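We use cookies to remember your preferences. By continuing to browse you agree to our cookie policy. Accept | Manage

PLUNDBRIDGE RELEASES A BUYING GUIDE FOR PEOPLE WHO HAVE ALREADY SEEN THE BROCHURE

Tondovmont, 30/05/2020

Plundbridge, the equipment planning firm, today released Tultetti, a budgeting workbook for organisations thinking of buying a two-armed robot for tidying and handling work. It runs to 60 pages, 2 of which are cheerful.

"Everyone budgets for the arms," said Deirdre Ó Dálaigh, who wrote it. "Then they get to the floor, the cables and the bottle under the telly, and the spreadsheet goes a funny colour."

Start with the room

The first chapter asks buyers to plan around the space they have. Furniture stays where it is, stands keep their legs, and litter lands where litter likes to land. A ball held between two grippers takes both arms, so any labour estimate that has the second arm off doing something else needs another look.

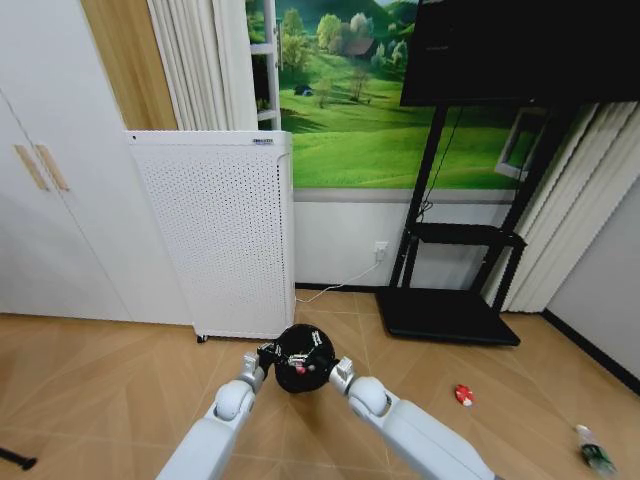 Then the fingers

Grippers get a chapter of their own, and it is the longest. Buyers are told to bring their own rubbish to a demonstration: a fresh bottle flatters everybody, while a crumpled one with its cap still on is closer to what the staff leave behind. The workbook has a line for spare fingers and another for the hours spent choosing them, which Ó Dálaigh asks readers to fill in honestly and in pen.

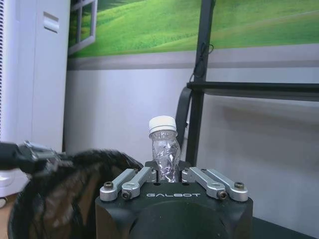
Price and availability

Tultetti costs $200 per site, or $1220 for an organisation-wide licence, and can be ordered from Plundbridge now. A second edition covering leases, servicing and the colour of the spreadsheet is planned for September. The Salinas office is handling enquiries and will answer most of them with a question about your floor.

Subscribe to our newsletter for product news and offers. You can unsubscribe at any time.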